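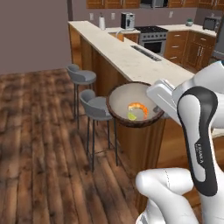 3.2 Collecting demonstrations in the simulated kitchen

Figure 2. One moment from the shrimp-and-lime set. The arm is over the bowl, with both food items inside it.

All demonstrations were recorded in Rakdale, our kitchen simulator, which offers a spotless island, a full range of appliances, and no one to eat the results. A person steers the arm by hand controller while the simulator logs joint angles, gripper state, and rendered views. Two of the authors did the steering. Wallin is patient and slow; Nyberg is neither, and the learned policy shows traces of both.

We kept 413 demonstrations out of a much larger pile. A demonstration was dropped if the item left the bowl by any route other than the gripper, if the operator paused long enough to answer the door, or if the physics engine sent the lime through the countertop. The last case was more common than we would like to report, so we fixed the contact settings in November and started over.

Shrimp proved the harder item. Its curl gives the fingers several places to close and few good ones, and when a lime wedge overlaps it, as in Figure 2, the operator must choose which to disturb first. We gave no instruction on this point. Wallin nearly always moved the lime; Nyberg went straight for the shrimp and often got the lime as well. We left both habits in the data, on the theory that a learner should see disagreement early in life.

Of the kept demonstrations, 304 were used for training and the rest held out. Bowl position, item pose, and lighting were drawn fresh for each one. The cabinets and bar stools stayed where they were, a shortcut we return to in Section 5 with some regret.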